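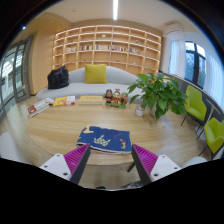
Photo: Akinyi Nyamweya, wrist camera, magenta fingers

March, cloth day, started just after two

Right, so today was supposed to be the quick one. Swap the fingers, run the folded cloth, write down a number, go home. It is now gone seven and I've only just found the notebook under the Milley manual.

We had two sets to compare. The magenta ones are the Drallerier pair (ribbed wedges with the dark strips down the inside), and the others are the Xiao ones, which are stiffer and a good bit narrower at the tip. Same handle, same camera, same white plates, so in theory it's only the fingers that change. In practice the Xiao set sits a touch further forward, and I had to redo the zero on the opening width before I trusted anything. If you pick this up tomorrow, the zero for the magenta pair is saved as 742 and the one for Xiao is 779. Please don't mix them up like I did for the first half hour!

The cloth is the deep blue one with the white animal on it, folded into a stack, put down close to the near edge of the round table. I like that spot because you can come in from the front with a jaw on either side and your elbow isn't in the way. What I don't like is that the lens is so wide that everything behind gets squashed up small, plant, bookshelf, sofa, the lot, and the table edge bends. I kept thinking I was coming in crooked when I wasn't. Akinyi says you stop noticing after a week. I'm on day three.

First impressions of the magenta fingers: lovely on the squeeze, they give before the cloth does and the stack stays a stack. They're bad at getting underneath. The tips want to ride up over the corner, and then you've pinched two layers and left the rest on the table. I did 16 lifts with them and wrote each one on the sheet, so I won't copy it all out again, but most of the ones I marked as poor were that exact thing, nearly always on the left.

The Xiao pair is the other way about. Slides under nicely, then squashes the fold into a sort of sausage as soon as you close — I tried going slower and it was a slower sausage. Backing the closing force off to about 82 on the dial helped a bit. Any lower and it drops.

Other bits, in no order:

The pale border on the bottom edge of the cloth is really handy for lining up on. Keep it facing you.

Left magenta finger feels looser than the right one. I nipped up the screws on the plate and it still feels looser, so it may be the finger itself. Spare is in the Tumomside box.

Ceiling light was on for every run, shelf lights too. Leave them that way so the two sets match.

The figurines and the little jar stay at the back of the table. I did think about clearing them off, but the first runs have them in, so in they stay.

Akinyi wants to try the magenta fingers with the tips shaved down a bit. I'd sooner tilt the whole hand and come in lower first, seeing as we've only the one spare — will ask her in the morning before anybody gets the knife out.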